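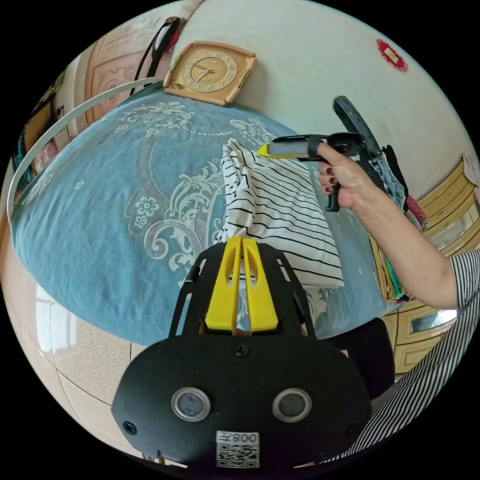 Abb. 4-1 (zu Kapitel 4)

4 Matratze und Bezug einrichten

Dieses Kapitel gilt für die Matratze Seltura und für den abnehmbaren Bezug Tang. Das Bettgestell muss schon fertig montiert sein (siehe Kapitel 3). Wenn Sie ein Bettgestell von einem anderen Hersteller benutzen, lesen Sie bitte zuerst den Abschnitt 4.2.

4.1 Vor dem Auspacken

Die Matratze wird gerollt und unter Vakuum geliefert. In diesem Zustand darf sie höchstens drei Monate bleiben. Das Datum der Verpackung finden Sie auf dem Etikett an der schmalen Seite des Kartons.

1. Stellen Sie den Karton in das Zimmer, in dem das Bett steht. Eine ausgerollte Matratze ist schwer durch eine Tür zu tragen.
2. Lassen Sie den geschlossenen Karton einige Stunden im Zimmer stehen, wenn er vorher in der Kälte war.
3. Prüfen Sie, ob der Platz reicht. Zum Ausrollen brauchen Sie in der Länge etwa 330 cm freien Boden, das Bett eingerechnet.
4. Waschen Sie die Hände und legen Sie Uhr und Ringe ab.

VORSICHT: Benutzen Sie kein Messer, um die innere Folie zu öffnen. Der Schaum liegt direkt unter der Folie. Schnitte im Schaum sind von der Garantie ausgeschlossen. Eine Schere mit runden Spitzen ist erlaubt, aber immer nur am Rand der Folie, dort wo die Schweißnaht ist.

Hinweis: Die Folie ist kein Spielzeug. Entfernen Sie sie aus dem Zimmer, bevor Kinder hineinkommen.

4.2 Lattenrost kontrollieren

1. Legen Sie die flache Hand auf jede Leiste und drücken Sie leicht nach unten. Die Leiste soll nachgeben und von selbst zurückkommen.
2. Kontrollieren Sie die Kappen an beiden Enden der Leisten. Lose Kappen drücken Sie bis zum Anschlag hinein.
3. Der Abstand zwischen zwei Leisten darf nicht größer als vier Zentimeter sein. Bei größerem Abstand muss zuerst eine Zwischenlage auf den Rost.
4. Fahren Sie mit einem alten Tuch über die Oberfläche. Bleibt das Tuch an einem Splitter hängen, schleifen Sie die Stelle mit feinem Papier glatt und saugen Sie den Staub ab.

Die Höchstbelastung für Gestell und Rost zusammen ist 263 kg. In diesem Gewicht sind die Matratze, das Bettzeug und die Personen enthalten. Für fremde Gestelle gilt die Angabe von dessen Hersteller, auch wenn diese niedriger ist.

VORSICHT: Eine Matratze, die direkt auf dem Boden liegt, kann an der Unterseite schimmeln. Benutzen Sie die Seltura auf dem Boden nur für kurze Zeit und stellen Sie sie tagsüber an die Wand.

4.3 Matratze ausrollen

Wir empfehlen, diese Arbeit zu zweit zu machen.

1. Legen Sie die Rolle quer auf das Fußende des Bettes. Der aufgedruckte Pfeil zeigt zum Kopfende.
2. Öffnen Sie die äußere Folie und ziehen Sie sie ganz ab.
3. Rollen Sie die Matratze langsam in Richtung Kopfende aus. Die innere Folie ist dabei noch geschlossen.
4. Öffnen Sie jetzt die innere Folie an der Schweißnaht. Sie hören, wie Luft in den Schaum strömt. Ziehen Sie nicht an der Matratze, solange dieses Geräusch dauert.
5. Ziehen Sie die Folie unter der Matratze heraus. Eine Person hebt dazu die Matratze an einer Seite an.
6. Richten Sie die Matratze so aus, dass an beiden Längsseiten der gleiche Spalt bleibt.

Die Seite mit dem grauen Faden an der Naht ist die festere Seite, die Seite mit dem weißen Faden ist die weichere. Beide können oben liegen. Entscheiden Sie sich für die erste Woche für eine Seite und drehen Sie erst danach, sonst ist der Vergleich schwierig.

4.4 Wartezeit

Nach dem Öffnen braucht der Schaum Zeit, bis er seine volle Höhe hat. In der Regel ist das nach einem Tag der Fall, in einem kühlen Zimmer kann es bis zu drei Tage dauern. Die Ecken brauchen am längsten. In der ersten Nacht können Sie schon auf der Matratze schlafen, wenn sie in der Mitte gleichmäßig hoch ist.

Ein neuer Schaum hat einen eigenen Geruch. Er ist nicht schädlich und wird mit jedem Tag schwächer. Öffnen Sie das Fenster mehrmals am Tag ganz, ein gekipptes Fenster bringt wenig. Duftspray und Backpulver sollen nicht auf den Schaum kommen.

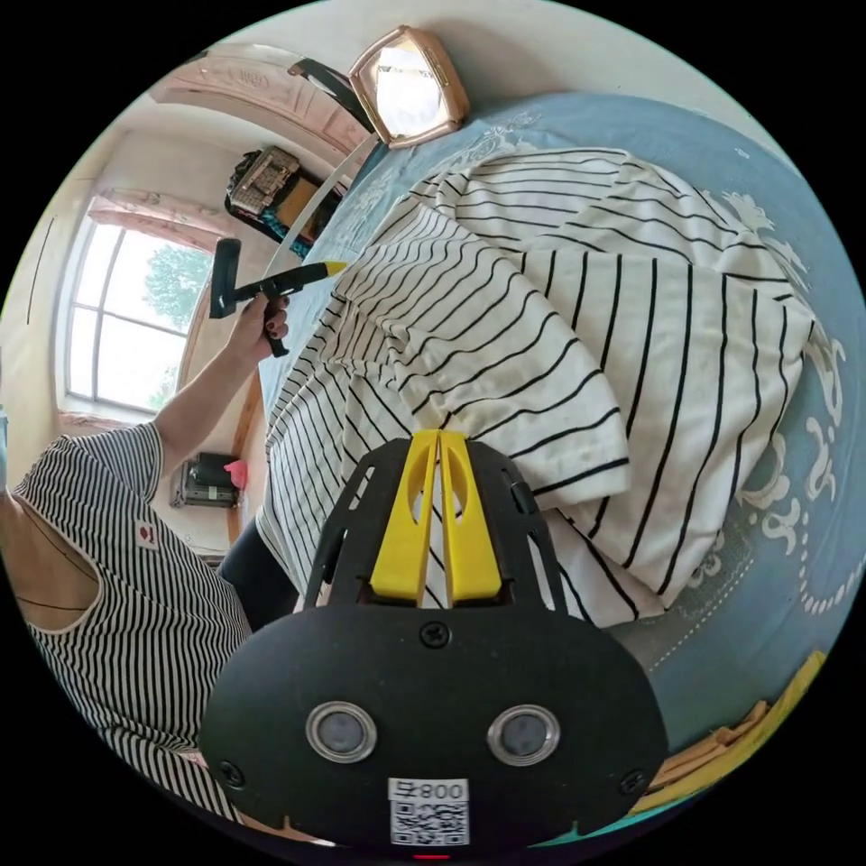 Boyang Guo schreibt zu diesem Abschnitt, bei ihm seien die zwei Ecken am Fußende auch am dritten Tag noch niedriger gewesen, und erst nachdem er die Matratze einmal umgedreht und wieder über Nacht liegen gelassen habe, sei die Höhe überall gleich geworden. Man solle das in die Anleitung aufnehmen.

Wir haben diesen Rat geprüft und übernehmen ihn gern. Gehen Sie also so vor, wenn nach drei Tagen noch ein Unterschied fühlbar ist:

1. Drehen Sie die Matratze um, so dass die bisherige Unterseite oben liegt.
2. Drücken Sie die niedrige Ecke zehnmal mit der flachen Hand zusammen und lassen Sie wieder los.
3. Warten Sie eine Nacht. Das Zimmer soll in dieser Nacht geheizt sein.
4. Messen Sie die Höhe an allen vier Ecken. Ein Unterschied bis zu einem Zentimeter ist normal.

Ist der Unterschied größer, wenden Sie sich bitte an den Kundendienst von Folgate und nennen Sie die Nummer vom eingenähten Etikett. Schneiden Sie das Etikett niemals ab.

4.5 Bezug Tang aufziehen

Der Bezug besteht aus einem Oberteil und einem Unterteil, die mit einem umlaufenden Reißverschluss verbunden sind. Bei der ersten Benutzung sind beide Teile noch getrennt verpackt.

1. Legen Sie das Unterteil mit der glatten Seite nach unten auf den Lattenrost und setzen Sie die Matratze darauf.
2. Legen Sie das Oberteil auf die Matratze. Das kleine eingenähte Band gehört zum Fußende, auf die rechte Seite, wenn Sie vor dem Fußende stehen.
3. Ziehen Sie zuerst die vier Ecken des Oberteils herunter, dann die langen Seiten.
4. Setzen Sie den Schieber des Reißverschlusses am Band ein. Schließen Sie den Verschluss langsam und halten Sie mit der anderen Hand den Stoff nach innen.
5. Streichen Sie den Stoff von der Mitte nach außen glatt.
6. Stecken Sie den Schieber in die kleine Tasche am Ende der Naht. Er kratzt sonst am Gestell.

Hinweis: Wenn der Reißverschluss auf dem letzten Stück schwer geht, sitzt meistens eine Ecke schief. Öffnen Sie ihn noch einmal zur Hälfte und richten Sie diese Ecke neu. Mit Kraft ziehen hilft nicht und kann die Zähne verbiegen.

4.6 Bezug waschen

Waschen Sie Oberteil und Unterteil getrennt bei 30 Grad im Schonprogramm, ohne Weichspüler. Schließen Sie vorher den Schieber in seine Tasche ein. Der ganze Bezug wiegt trocken 2.276 g. Bitte vergleichen Sie mit der Angabe Ihrer Waschmaschine für das Schonprogramm, diese ist oft viel niedriger als für Baumwolle.

Trocknen Sie den Bezug liegend oder über zwei Leinen. Der Wäschetrockner ist nicht erlaubt. Ziehen Sie den Bezug erst auf, wenn auch die doppelten Nähte ganz trocken sind. Diese fühlen sich an der Oberfläche früher trocken an als innen.

Den Schaumkern dürfen Sie nicht waschen. Flecken tupfen Sie mit einem feuchten Tuch und wenig neutraler Seife ab und lassen die Stelle an der Luft trocknen. 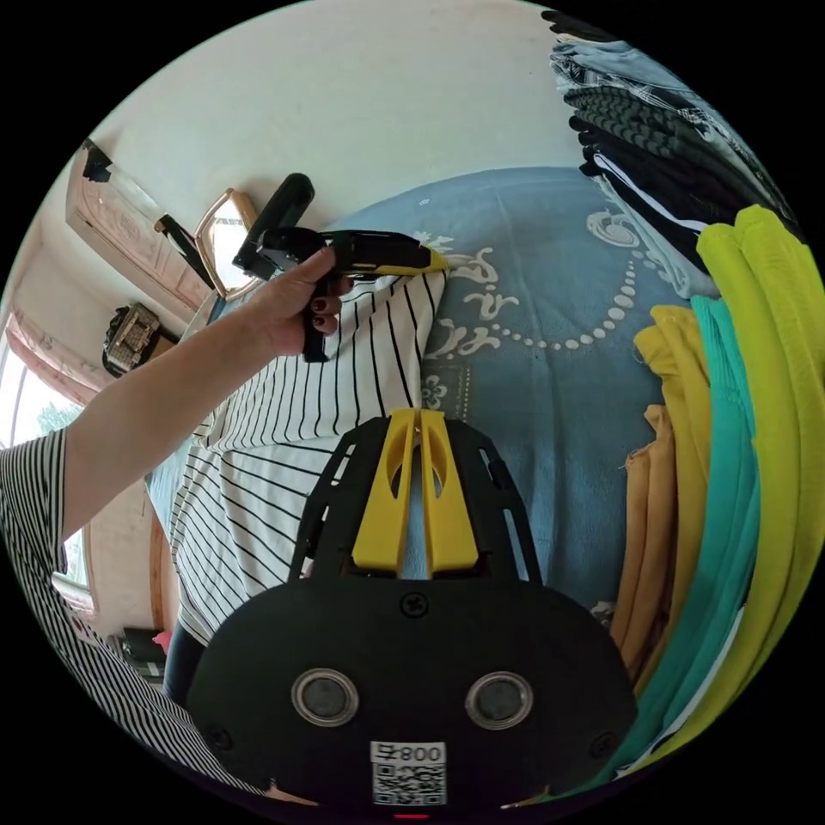 Rallitz, 3. Oktober 2018

Nachtrag zu Kapitel 4

Seit der letzten Ausgabe wurden folgende Stellen geändert:

Abschnitt 4.2: Der erlaubte Abstand der Leisten war vorher mit fünf Zentimetern angegeben. Es gilt jetzt der Wert von vier Zentimetern. Wer seinen Rost nach der alten Angabe eingestellt hat, soll ihn bei der nächsten Gelegenheit nachstellen.

Abschnitt 4.4: Das Vorgehen bei niedrigen Ecken ist neu.

Abschnitt 4.5: Die Lage des Bandes war in der Ausgabe vom Februar falsch beschrieben (linke Seite). Bezüge, die nach dieser Beschreibung aufgezogen sind, müssen nicht geändert werden. Beim nächsten Waschen nehmen Sie bitte die rechte Seite.

Fragen zum Text der Anleitung beantwortet Kenta Takagi, Folgate, Abteilung Dokumentation. Für Ersatzteile und Garantie lesen Sie Kapitel 7.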